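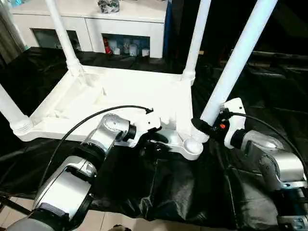
Braulio Salinas would not call it a hobby. He has repaired garden furniture in Timton for 26 years and says the word makes people expect a discount.

He started with his uncle's folding chairs. "They came back to me every February," he says. "Same hinge, same side. I learned on that hinge." The workshop moved to Ginatstead later, when the rent in Timton went up, and he now handles more than 1000 pieces a year.

Most of the work is dull, by his account. Legs get replaced, screws get swapped for longer ones, and seats are washed. He charges 25 dollars for a table and 40 for a bench. Cracked plastic he usually turns down. "I can glue it, but you'll sit on it in July and it goes again. I'd rather say no at the door."

Customers argue with him about storage. Many leave everything on the patio all winter under a cover, and Salinas thinks the cover does more harm than the snow. Water gets in and stays there. He tells people to stack things in a shed, or against a wall with air behind them.

Does he own good furniture himself? "Two chairs from Narkness. One wobbles." He has been meaning to fix it — the part is on a shelf somewhere.

He plans to keep the shop open through the fall and take on an apprentice after that. Johanna Riedl has asked for the place, and he has told her to come by in February.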